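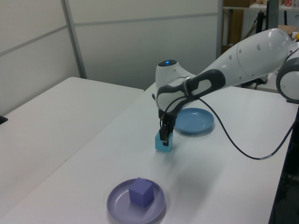

*Light-blue cube in the gripper, purple cube on the purple plate.*

# Bench rules for the arm: questions I keep getting

Last updated 2024-06-11

I'm Rosaire Friesen, and I look after the arm bench at Prostbridge. I wrote our house rules with Vikas Mittal, and I answer the same handful of emails about them every week, so I've put the answers on one page. These are our own rules for our own bench. They sit on top of the maker's manual and your site's risk assessment, and if either of those is stricter, go with the stricter one!

## Why do I have to take the training if I'm only moving cubes?

Cubes and plates are what everybody starts with, and they're friendly little things, but the arm doesn't know it's carrying a toy. It swings the same elbow through the same space. The session takes 24 minutes (I've timed it, people asked) and you only do it once, unless you've been away from the bench since last September.

## Can I reach in while the gripper is holding something?

No. Pause the program first, wait until the arm has stopped, then reach in. If you want the part out of the fingers, put one hand flat under it before you open them. Small parts bounce a surprisingly long way, and the usual reaction is to lunge after them — please don't.

## Does a light on the wrist mean it's safe?

Don't treat it that way. Light colors mean different things on different models and even different software versions, so look yours up in the manual. My rule is that the arm counts as live until you've checked its state on the controller yourself.

## What about cables?

This is the one I nag about most. Before each run, move the arm slowly through its whole path and watch the cable the entire time. You're looking for anything that pulls tight, snags on a part or slides under the wrist. Leave enough slack for the farthest reach. Anything that has to cross the tabletop should stay clear of the pick and place spots, and connectors shouldn't hang by their own weight off the side.

Catríona Daly wants all of it clipped down, always. I think a loose loop near the wrist is fine as long as you've done the slow pass. We've agreed to disagree, and the written rule is the slow pass.

## How fast am I allowed to run it?

Slow for the first 3 cycles of any new or edited program, with your hand on the stop button. Yes, "edited" includes changing one number. After that you can go up to the limit posted for your task. If you need more than that, come and talk to me before you touch the setting.

## Do I have to match the cube to the plate color?

Only if your task sheet says so. For sorting practice we like color pairs, as a misplaced part is easy to spot from across the room. For grip tests, use whatever plate you want. Just write down which one, so the next person can set up the same thing.

## What goes in the log?

Your name, the program name, what you changed, and any stop you didn't plan. Near misses too! I'm never going to be cross with you about a near miss. The form is number 624 in the Keline folder, and the old Akeo sheets are no good anymore, so please recycle them.

## Can I leave a long run going over lunch?

Not on this bench. If you step out, stop the program and open the log so people can see it's yours. Corentin Carré is writing a separate rule for unattended runs, and I'll link it when it's ready.

## Who do I ask if my question isn't here?

Me first, or Vikas if I'm out. For anything electrical, go straight to Ruairí Rafferty and leave the covers on until he's had a look.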